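# Molirano: wedding cake portion and tier tables

Plain CSV tables and a small script for working out how many servings a tiered cake gives, by tin shape and cutting method. 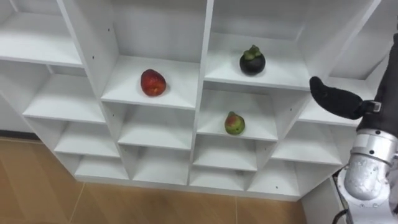
The tables were first kept as a spreadsheet by Tiziana Pace for her own orders and moved to text files so that changes could be tracked. The current release is dated December 25, 2021.

## Contents

| File | Purpose |
|---|---|
| `tiers.csv` | One row per tin size, shape and depth |
| `cuts.csv` | Slice dimensions for each cutting method |
| `orders.csv` | Past orders, with customer details removed |
| `portions.py` | Reads the first two files and prints a serving count |

`orders.csv` has 700 rows. The other two files are short enough to check by eye.

## Fields in `tiers.csv`

- `shape`: `round`, `square`, `hexagon` or `petal`
- `width_cm`: inside width of the tin, measured flat side to flat side for hexagons
- `depth_cm`: depth of the finished tier without icing
- `base`: `sponge`, `fruit` or `carrot`
- `dowels`: number needed if another tier sits on top; blank for a top tier

Widths are in centimetres only. Tins sold in inches were measured and entered as measured, so an 8 inch tin may not appear as exactly 20 in every row.

## Cutting methods

`bema` is the grid cut: parallel lines across the tier, then across each strip. `junia` takes a ring off the outside first and cuts the centre as a smaller cake. Both names come from the old spreadsheet tabs and have been kept so that earlier order notes still match.

Fruit cake is cut smaller than sponge under either method. Petal tiers have no `junia` values.

## Usage

```
python portions.py --tiers 30s,20r,15r --base sponge --cut bema
```

Widths are followed by `s`, `r`, `h` or `p` for the shape. Tiers may be given in any order. Add `--keep-top` to leave the smallest tier out of the count, as when the couple want to save it.

The script stops with an error if the total goes over 1,000 servings. The limit catches typing mistakes and can be changed at the top of the file.

## Known problems

1. Rows marked `sibiya` in the `source` column were copied from a printed chart and have not been tested by cutting a cake.
2. Dowel counts assume plastic dowels. Do not use them for pillars.
3. Separate cutting cakes held in the kitchen are recorded in `orders.csv` from February onwards. Before that they were added to the main cake.
4. Icing thickness is ignored.

## Changes

Version 3 splits `base` from `shape`, which used to share a column. Scripts written for the older layout will need editing.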